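Cleaning old marks off a white tabletop without dulling it
Home Help > Cleaning and Care > Surfaces
Posted on a Wednesday, 3 replies

fakus_lane

We moved into a rental in December and it came with a large white table that the owner wants kept. I use it every day for paperwork, sewing and eating, so it gets a lot of wear. It is smooth and has a low sheen. The owner doesn't know what the top is made of. The only thing I have to go on is a sticker underneath that says Conwood, and I could not find any care instructions under that name.

My trouble is with small marks. Crumbs and dust come up with a damp cloth, but there are little dark dots that stay put, and there are some fine lines that could be scratches or could be pen. The whole surface also looks slightly gray to me in the evening, though in the morning it looks fine. I have been using dish soap and water and drying it with a paper towel. 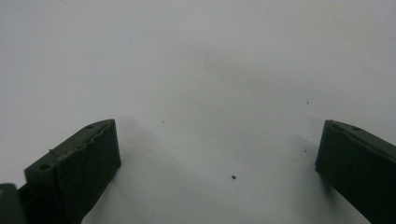 White surface with a few small specks and one faint line.

What I would like to know:

Is there a way to tell whether a dot is dirt on top or damage in the surface before I start rubbing at it?

Is baking soda safe? My mother used it on everything. Her kitchen table was from 1944 and she scrubbed it every night, but that was enamel and I don't think this is.

Does the gray look mean I have already worn the finish down, or is it a film of some kind?

I don't want to lose my deposit over this. I would also prefer not to buy five different bottles to find the one that works. I have white vinegar, rubbing alcohol, dish soap and a box of those white melamine sponges in the house already.

trumano_tables

I refinished and repaired furniture for a living until my knees gave out, and white tops were a good part of the work. I'll take your points in order.

Dirt or damage. Wash the spot, dry it, and then drag a fingernail across it very lightly with your eyes closed. If you feel a bump, something is stuck on. If your nail catches or drops, it is a chip or scratch and no cleaner will remove it. If you feel nothing at all, it is most likely a stain or a speck that is part of the material. Some white sheet goods have specks in them from the factory. Check the underside of an overhang or inside a cutout if there is one. If you find the same specks where no food or dirt could reach, leave them alone.

Lines. Put a drop of rubbing alcohol on a white cloth and hold it on one end of the line for a few seconds, then wipe once. Look at the cloth. Ballpoint ink will leave color on it. A scratch filled with grime may lighten a little. A clean scratch will look the same as before. Try this first in a corner or near a leg, because alcohol will soften some lacquers and painted finishes. If the test spot goes tacky or cloudy, stop and don't use alcohol on that table again.

Baking soda. I would not use it here. Your mother's enamel was glass fused onto steel and could take it. On a top with a low sheen, any powder you rub will polish or dull the patch you rub, and you will see it from the side forever. The same goes for melamine sponges. They are a very fine abrasive even though they feel soft. I have seen more tables spoiled by those than by wine.

Gray look. Since it comes and goes with the time of day, part of it is just the light. White takes on whatever is in the room, and a warm lamp or a dark wall will change it. The rest is probably soap. Dish soap leaves a film if you don't rinse, and the film holds dust. Do this once:

Wipe the whole top with plain warm water and a well wrung cloth.
Rinse the cloth and do it again.
Repeat until the rinse water in the sink stays clear. Three passes is usual.
Dry with a clean cotton towel. Paper towels are rougher than people think and some leave lint.

After that, use one drop of soap in a bowl of water for daily cleaning, and follow it with plain water. Keep the vinegar for your kettle.

For stuck-on dots, lay a warm wet cloth over the spot for three minutes and then push at it with the edge of an old plastic card, held nearly flat. Don't use a razor blade.

rastogi88

Magic eraser works fine on mine, never had a problem. Just don't press hard. My table is Formica though.

conwood_st_renter

The post above about the film is right as far as my own table goes. I had the same gray look and plain water took most of it off. It took me two evenings because I had been using a spray with wax in it.

I would add something about the deposit. Write to the owner now and list the marks you found when you moved in, even if it is a few months late. Take pictures in daylight with the lamp off, from straight above and then from low down at the side, because scratches show from the side and stains show from above. Put a coin next to anything you want to measure. Save the reply. My last landlord tried to charge me for a burn that was there before me, and the only thing that settled it was an email.

For the sewing, get a cutting mat and leave it out. Pins make exactly the kind of fine lines you are describing. If the mat has a rough back, lay a tea towel under it, and lift the whole thing up to move it.

fakus_lane

Thank you. I did the fingernail check tonight. Two of the dots are bumps and I'll try the warm cloth on those. The others I can't feel, so I will look under the edge tomorrow when there is more light. I haven't tried the alcohol on the lines yet. The melamine sponges have gone under the sink for the bathtub.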